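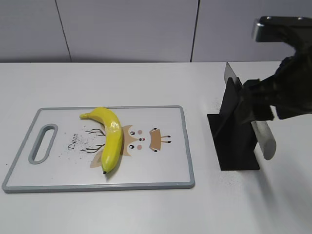
Musyoka Koech does not like the word "training." He prefers "collecting," and he says it the way other people talk about raking leaves. For most of the spring he has been at Talonora, a small outfit in Altholm, steering a robot arm through kitchen chores while a computer records what the arm does and what its cameras see. The recordings are called episodes. A learning system is later fed a pile of them and is supposed to pick up the chore.

I had come with doubts, and I told him so before I had my coat off. A person can take a knife out of a holder without thinking. Why does a machine need to be walked through it again and again?

"Because it has nothing else to go on," Koech said. "You have forty years of picking things up. It has whatever I gave it before lunch."

On the morning of my visit he had given it 41 episodes, all on the knife. He threw out two. In one he had let go too early, and in the other he had sneezed and jerked the arm sideways. I asked whether the sneeze might be worth keeping, given that real kitchens are full of such things. He thought about this longer than I expected.

"Some people would keep it," he said. "If I save it and the arm recovers nicely, fine, that's a lesson. That one didn't recover nicely."

So who decides what "nicely" means? Koech does, mostly. There is a written sheet, which he showed me, and it runs to a page and a half. It says a grasp should be "firm and natural." It does not say what natural is for a thing with two fingers.

Ikhsan Sopacua, who runs the collecting side, was more willing to argue. I put it to her that a system fed on one board and one knife holder will learn that board and that holder, and will be lost in anybody else's kitchen.

"Yes," she said. "If we stopped there. We move things, we swap things, we change who drives. The first set is always narrow."

How narrow? The knife set will have 29 layouts when it is finished, she told me, and each layout gets its own batch of episodes. I said that 29 sounded like very few next to the number of kitchens in Altholm alone. She agreed, and then said that the number of layouts matters less than how different they are from each other – a claim I have heard before from people in this line, usually without figures. She had none to hand either.

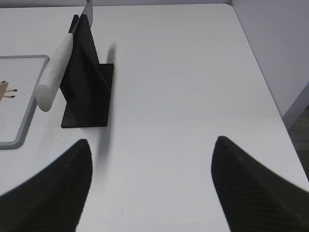 Where I found her more convincing was on the small stuff. The wrist camera, she said, is the view that gives most trouble, as the fingers fill so much of it and the handle can slip out of sight just when it matters. A fixed camera helps with that, but the arm gets in its way too. "You want both, and you still lose the handle sometimes," she said. "The driver has to look at what the system will be looking at. If I can do the job only by leaning over and peeking, I've recorded something the robot can't use."

Koech admitted he used to peek. He was told to quit after his first week, and his episodes got slower and, in his word, uglier.

I asked them both about the test that would change my mind: a holder the system has never met, in a room it has never seen, with somebody other than Talonora keeping score. Sopacua said a trial of that sort is planned with Sumampouw, a kitchen supplier, in January. An earlier one, on lifting lids, came out at over 44 percent. She called that encouraging. I would not hire a cook on it, and she laughed and said neither would she.

Koech was back at the controls before we had finished talking. He had another layout to get through by the end of the day, and the holder had to be turned a little first.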